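Os robôs e as portas: regras para trabalhar bem

Uma porta fechada parece uma coisa muito fácil. Tu carregas no puxador, empurras ou puxas, e passas. Para um robô, a mesma porta é um trabalho com muitas partes, e em cada parte há uma regra.
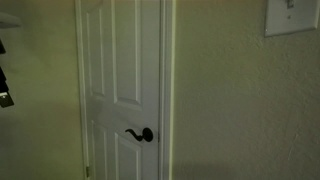
O que o robô precisa de saber primeiro

Uma porta branca com um puxador escuro, de alavanca, é boa para aprender. O escuro vê-se bem sobre o claro, mesmo quando há pouca luz. O robô procura o puxador e depois procura as dobradiças, que ficam do outro lado da porta. As dobradiças são as peças de metal onde a porta roda. Se o robô não sabe de que lado elas estão, pode fazer força no sítio errado.

Há puxadores direitos, puxadores redondos e puxadores com curvas, como uma onda. O robô não pode pensar que são todos iguais. Por isso a primeira regra do nosso caderno é: olhar antes de tocar.

Quem escreve as regras?

Em muitos países há grupos de pessoas que escrevem normas. Uma norma é um texto que diz como uma coisa deve ser feita para ser segura. Existem normas para tomadas, para capacetes, para brinquedos e também para robôs. As pessoas que fazem os robôs leem estas normas e depois escrevem as suas próprias regras de trabalho, com palavras mais simples e mais perto do dia a dia.

Na oficina Clorgate, onde fazemos o projeto Prulia, essas regras estão num caderno. O Prulia ensina robôs a andar dentro de casas e de escolas. O caderno começou em março com duas páginas e agora tem muitas mais. Quando alguém aprende uma coisa nova, escreve-a lá.

As quatro regras da porta

Regra 1. Olhar antes de tocar.
O robô fica parado e observa a porta, o puxador e a parede ao lado. Se está escuro demais para perceber onde fica o puxador, o robô espera e pede luz. Um interruptor na parede pode ajudar, mas é uma pessoa que decide se o robô lhe pode tocar.

Regra 2. Bater ou avisar.
Atrás de uma porta fechada pode estar uma criança, um gato ou uma pessoa com uma bandeja cheia. O robô não vê através da porta. Então faz um som e espera um bocadinho. Tu também deves bater à porta antes de entrar, e é pela mesma razão.

Regra 3. Usar pouca força.
Um motor não se cansa e não sente dor. Se ninguém lhe põe um limite, ele continua a empurrar. No caderno está escrito que o robô começa sempre devagar e com pouca força. Quando a alavanca não desce, o robô larga e chama alguém. Talvez a porta esteja trancada, e uma porta trancada quer dizer que não é para entrar.

Regra 4. Saber parar.
Todos os robôs da oficina têm um botão vermelho de paragem. Quem trabalha com o robô tem de saber onde está o botão e tem de poder chegar a ele. Depois de carregar no botão, o robô não recomeça sozinho. Primeiro uma pessoa verifica se está tudo bem.

E se a porta abre para o outro lado?

Esta pergunta veio de uma turma da escola Plisonach, que nos visitou. É uma pergunta muito boa. Algumas portas abrem para nós e outras abrem para a frente. Quando a porta está fechada, nem sempre se percebe logo. O robô tenta primeiro um movimento pequenino, e se sente resistência, para e tenta o outro. Quando a porta abre para o lado do robô, ele precisa também de recuar, senão fica no caminho dela.

Por que se escreve tudo?

No Prulia, cada tentativa fica registada. Até agora temos 428 tentativas no registo, as boas e as más. As más são importantes. Numa delas o robô largou a alavanca depressa demais e ela voltou para cima com um barulho grande. Não se estragou nada, mas escrevemos no caderno: "largar devagar". Queremos chegar a 2000 tentativas antes de levar o robô para uma escola de verdade.

As portas e a vida das pessoas

Dentro de uma casa há coisas que são só de quem lá mora: as chaves, as cartas, as fotografias. Um robô com câmara pode vê-las, mesmo sem querer. Por isso temos uma regra que não é sobre força nem sobre motores. Antes de gravar numa casa, pedimos licença. Se a pessoa diz que não, não gravamos. Se mais tarde ela muda de ideia, apagamos as imagens.

Experimenta tu

Podes fazer este jogo com um amigo e com um adulto por perto. Um de vocês é o robô e o outro dá as ordens. O robô fica à frente de uma porta e só pode fazer aquilo que ouve. "Abre a porta" não vale. É preciso dizer: levanta a mão, chega-a ao puxador, carrega para baixo, puxa devagar. Combinem antes a palavra de paragem, que pode ser "alto". Quando alguém diz essa palavra, o robô fica quieto logo. Depois troquem de lugar.

Palavras novas

Norma: texto que explica como fazer uma coisa com segurança.
Dobradiça: peça onde a porta roda.
Alavanca: peça comprida que se move quando fazemos força numa ponta.
Registo: lugar onde se escreve o que aconteceu.

Texto da equipa Olatunji para os visitantes mais novos da oficina Clorgate. 06/06/2022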